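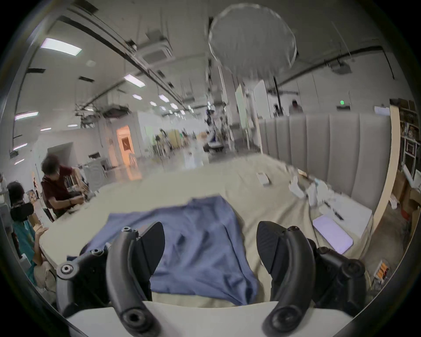

Fig. 1. Gripper fingers over a crumpled blue cloth on a covered table.

Week 3: Can machines do the chores yet?

Course handout, Household and Shop-Floor Automation
Instructor: Santeri Tuominen

Last week we stopped at the question Timothée raised: if a machine can weld a car door all night, why can't it put away my laundry? I love this question, and we'll spend the whole session on it.

Start with the door. It's stiff, it arrives in the same spot every time, and the factory was built around the weld. Now take a shirt. Drop it twice and you get two different shapes. Pull on a sleeve and the collar moves too, or it doesn't, depending on what's caught under what. Cloth hides parts of itself, and a machine that wants to fold it first has to find an edge it may not be able to see.

Two fingers can do a surprising amount (try it at home with a pair of kitchen tongs!). Write down each time you wanted a third finger or a second hand. Bring the list on Thursday.

Terms for this week
Rigid object: keeps its shape when you move it. Cup, wrench, box.
Deformable object: doesn't. Towels, cables, dough, bags.
Reset: putting everything back so that the task can be tried again. Usually done by a person, and usually left out of the video.

A worked case: the Dovomari towel exercise
Students ran 200 folding attempts in July, all on one kind of towel. We'll go through the log in class. Please look at how the towel was placed at the start of each attempt before you look at the success column.
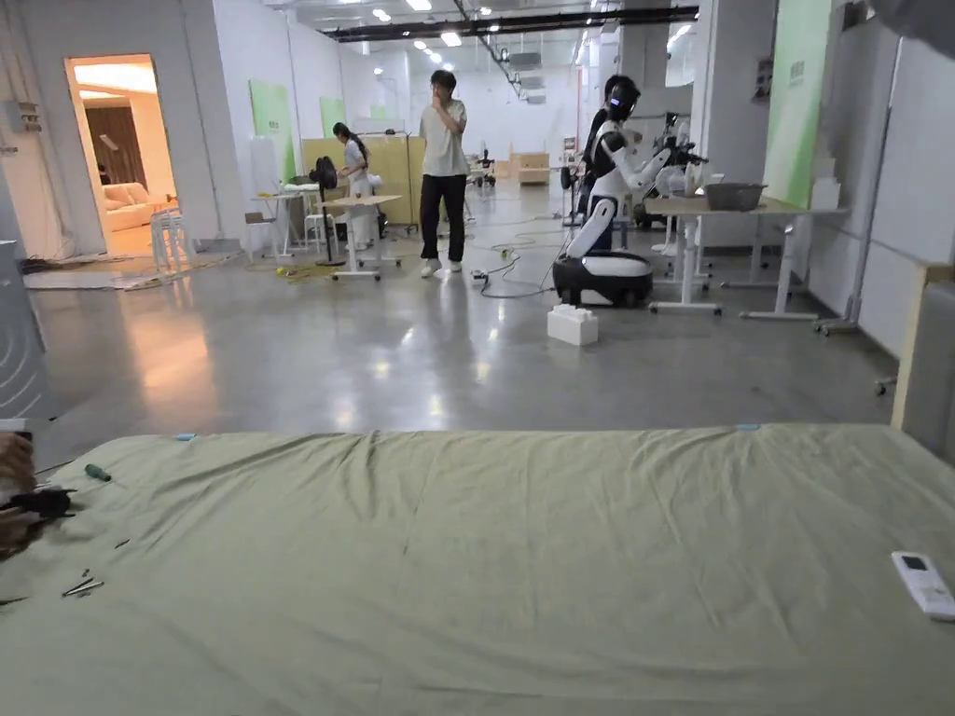
The second half of the session is about rooms. A shop floor can be marked, fenced and swept. A home has cables on the floor, a remote on the bed, people walking through. A robot on wheels has to get to the work before it can do any of it, and then reach across a surface that was built for human arms. Small parts are their own headache: a screw lying on soft fabric is hard to pick up even for us.

So, are we there? For sorting boxes of known sizes, often yes. For wiping a flat table, close. For a mixed basket of clean laundry in a strange house, I'd say no, but I've changed my mind on smaller things before and would be delighted to do it again.

Reading: Pickering, course notes, sections 2 and 3. Skip the math in section 3 if it's new to you.

Homework: pick one chore that takes you less than 45 seconds. Write out every step, including the looking. One page, handwriting is fine.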